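3.2 Cell layout and fixtures

The cell was assembled in a shared workshop in July, on a wooden table that other members also use. Nothing was bolted through the top. Both arms are mounted on a crossbar behind the table, which Zaid Yammine cut from stock left over from the Skirnard build. Each arm ends in a black gripper with orange on the fingers; the color gives good contrast against the wood and against dark objects. The task is to pack a white pencil case with small items, one arm working at the case and the other handling a marker to its right. Positions were not taped or marked on the table. The case was set down by hand before every trial, so its pose varied slightly.

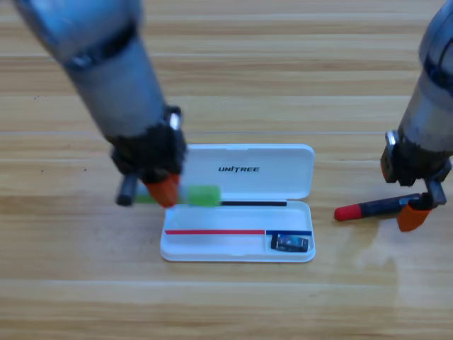 3.3 Control and trial procedure

Both arms run from a single workstation using the Zullgate scheduler, with joint commands sent every 20 ms. The scheduler treats the two arms as independent unless their planned paths come within 170 mm of each other, in which case the right arm yields. This rule was added by Sawsan Issa after early dry runs - the original version stopped both arms and required a manual restart.

A trial begins with the case open and ends when the operator calls it or after 2 minutes. In total, 500 trials were recorded. Trials in which the case itself was displaced were kept in the set and labeled separately by Hala Khasawneh.

Placement in the tray is the harder of the two operations. The fingers must go down between the tray walls with the object between them, and the walls leave little room for the fingers to open again. The marker is held horizontally and close to the table, so an error in height matters more than an error in heading. Glare from the varnished surface also affected the height estimate, and we did not correct for it in this version. 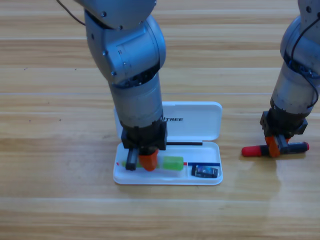

Figure 2. Left gripper lowered into the tray at the green object; right gripper holding a marker-like tool above the table.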